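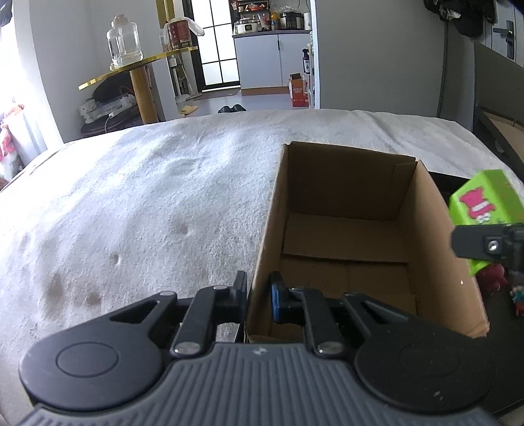 Wer darf mit dem Handgreifer in einer Privatwohnung aufnehmen?

Alle, die die Kurzeinweisung hinter sich haben und deren Freigabe für genau diese Wohnung im Projektordner liegt. Mündliche Zusage vom Bewohner reicht nicht.

Start Handbuch Einrichten Regeln vor Ort Wartung Kontakt

Iteck Handgreifer – Einrichten und Regeln vor Ort
Abschnitt 4: Arbeiten in Wohnräumen

Gilt für alle Geräte der Reihe Zatow, einzeln oder paarweise benutzt. Werkstatt und Labor siehe Abschnitt 3, dort andere Regeln.

4.1 Vor dem Termin

1. Freigabe ausdrucken. Unterschrift aller erwachsenen Bewohner, nicht nur vom Mieter.
2. Akkus laden. Unter 67 Prozent nicht losfahren.
3. Speicherkarte leer und formatiert, Gerätenummer auf dem Protokollblatt notiert.
4. Backenbeläge prüfen. Einriss oder abgelöste Ecke: Belag tauschen, alten Belag nicht nachkleben.
5. Schrauben am Gestänge von Hand auf Spiel prüfen. Nachziehen nur mit dem beiliegenden Schlüssel, handfest genügt.

Hinweis: Bei zwei Geräten immer beide aus demselben Satz. Gemischte Paare laufen in der Auswertung auseinander und die Aufnahme ist dann für die Tonne.

4.2 Im Raum

1. Laufweg ablaufen, einmal hin und zurück, ohne Gerät. Schuhe, Kabel, Matten: weg oder merken.
2. Alles mit Namen, Adresse oder Foto drauf außer Sicht bringen. Post, Medikamentenpackungen, Kalender, Bildschirme. Versandetiketten auf Kartons abdecken, gerne vergessen.
3. Spiegel und dunkle Fensterscheiben beachten. Wer sich darin erkennt, nimmt sich auf.
4. Licht: Tageslicht ist ok. Direkte Sonne auf der Arbeitsfläche möglichst meiden, Vorhang halb zu oder Position wechseln. Ungünstiges Licht im Protokoll vermerken.
5. Haushaltsgegenstände nur umstellen, wenn der Bewohner einverstanden ist. Danach zurück an den alten Platz.

VORSICHT – Quetschgefahr. Finger nie zwischen Gestänge und Gehäuse, auch nicht beim Abwischen. Kinder und Haustiere sind während der Aufnahme in einem anderen Raum.

4.3 Aufnahme

1. Gerät einschalten, Backen einmal ganz öffnen, einmal ganz schliessen. Erst dann Aufnahme starten.
2. Greifer ruhig führen. Kein Nachfassen mit der freien Hand, sonst die Wiederholung verwerfen.
3. Lasten bis 700 g. Volle Gläser und Flaschen gar nicht, leere nur über weichem Untergrund.
4. Kartons: an der Wand oder an der Kante greifen, nicht an losen Laschen. Auf weichen Unterlagen (Bett, Sofa) kippen Kartons leicht, also zweites Gerät erst einsetzen, wenn der Karton steht.
5. Beim Einräumen: Gegenstand über der Öffnung halten, absenken, öffnen, gerade nach oben raus. Nicht fallen lassen.
6. Nach 34 Wiederholungen Pause. Gilt auch wenn es gerade gut läuft.

Hinweis: Misslungene Griffe nicht löschen. Als "Fehlgriff" markieren, kurz Grund dazu. Gelöscht wird nur bei Datenschutz, siehe 4.5.

4.4 Sauberkeit

Backen vor und nach jedem Haushalt abwischen, feuchtes Tuch, kein Alkohol auf den Belägen. Trocken laßen vor dem Einpacken. Flusen von Decken und Teppichen setzen sich gern im Gestänge fest – mit Pinsel raus, keine Druckluft.

Schaden an fremdem Eigentum: sofort dem Bewohner zeigen, Foto, Formblatt 2. Auch bei Kleinigkeiten. Nichts selber reparieren.

4.5 Nach dem Termin

1. Karte noch am selben Abend überspielen. Nicht über das WLAN des Haushalts.
2. Sichtkontrolle der ersten und letzten Aufnahme. Gesicht, Name oder Adresse zu sehen: ganze Aufnahme sperren, Meldung an die Stelle Trodberg.
3. Protokollblatt abheften, Freigabe dazu. Fehlt eins von beidem, geht die Aufnahme nicht in den Bestand.
4. Widerruf durch Bewohner jederzeit möglich, ohne Begründung. Wird am gleichen Arbeitstag eingetragen.

ACHTUNG: Aufnahmen auf privaten Telefonen oder Laptops zwischenspeichern ist nicht erlaubt. Auch nciht kurz.

Abweichungen von 4.2 und 4.3 nur für die Versuchsreihe Boonyarit, dort hängt das eigene Beiblatt im Koffer. Bei Widerspruch gilt das Beiblatt, ausgenommen alles zu Quetschgefahr und Datenschutz.

Verwandte Abschnitte
Abschnitt 3: Werkstatt und Labor
Abschnitt 5: Backenbeläge wechseln
Abschnitt 6: Paarbetrieb einmessen
Formblatt 2: Schadensmeldung
Vordruck Freigabe Wohnräume

Zuletzt geändert: März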